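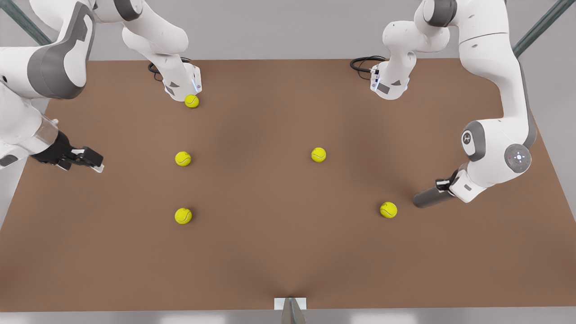 Two arms and five tennis balls on a simulated tabletop.

Can a machine tidy up after us yet? A talk with Samuele Benedetti

2023-03-13

Samuele Benedetti starts talking about tennis balls before I've found a place to put my coat. He runs the chores program at Tunine, a small lab that wants to know which everyday jobs a two-armed machine can take over, at home or in the back of a store, and he has been at it long enough to have strong feelings about what rolls and what doesn't.

"A ball is a wonderful thing to start with," he says. "It looks the same from every side, so the machine doesn't have to work out which way up it is. And then you touch it a little off center and it leaves! A block forgives you. A ball goes off the table and under the radiator."

Most of the early work happens in simulation. Benedetti's team builds a table, puts things on it, and lets the software try the same pickup over and over from slightly different starting spots. The batch he was excited about on the morning of my visit had 951 tries in it, all pickups of a single ball with other balls nearby. He wouldn't give me a success rate, and he laughed when I asked a second time.

"I could give you a number and you'd print it, and then somebody would think that's how it will go in their kitchen," he says. "The simulated table is kind to us. The friction is whatever we typed in. My kitchen table has jam on it."

So what can a machine do today, if you brought one home? He thinks about this for quite a while. Picking up firm things from a flat surface, he says, is in decent shape, as long as they aren't touching each other. Putting them in a bin is fine too. Laundry is another story (he put his head in his hands, cheerfully), and so is anything inside a drawer.

"People ask me about dishes. Always dishes. A wet glass is hard to see and easy to break, and the rack is full of thin wires. Ask me about dishes later. But a playroom floor, with balls and blocks? I'd love to show you that one. I think that's close."

The shop floor may come first, he says. His group has been talking with Corkel, a sporting goods store whose staff spend the last hour of every day putting stray items back where they belong. Benedetti spent an evening there in October, following people up and down the aisles with a notebook. What surprised him was how rarely they picked up one thing at a time.

"They take 2 balls in one hand, tuck another under the elbow, and straighten a sign on the way past. There was a woman there who closed an entire aisle without once going back the way she came. I wrote four pages about her! Our machine picks one thing, puts it down, thinks, picks the next. You could have dinner."

Using both arms together is the part he most wants to crack. It sounds simple to say that each arm should take the ball closest to it, but a ball near the middle could belong to either, and two arms going for it at once can get in each other's way. The planner his team uses, which they call Liline, settles this by having one arm claim an object before it moves. Early versions were so polite that both arms would wait.

"We watched them do that for a whole afternoon," he says. "Very good manners. No balls picked up."

Before a skill goes onto real hardware, Liline has to get through 200 new layouts it hasn't practiced on. After that come the 100 real ones, set up by hand, and this is where he expects to be humbled. Lights change. A table turns out to lean. A ball that has been played with for a season is balder than a fresh one and slips differently between the fingers.

I ask whether he has a machine doing anything useful in his own home. He has a dishwasher, he says, and he admires it very much.

"It's a box that solved the problem by making you load it. I mean that as praise. Maybe some of our chores will go the same way, and you'll meet the machine halfway, with a special shelf or a certain kind of basket. I'd be happy with that. My daughter would still have to find the balls under the radiator."

He had a new batch of layouts to start before lunch, and he was already pulling up a chair to the screen when I went to get my coat.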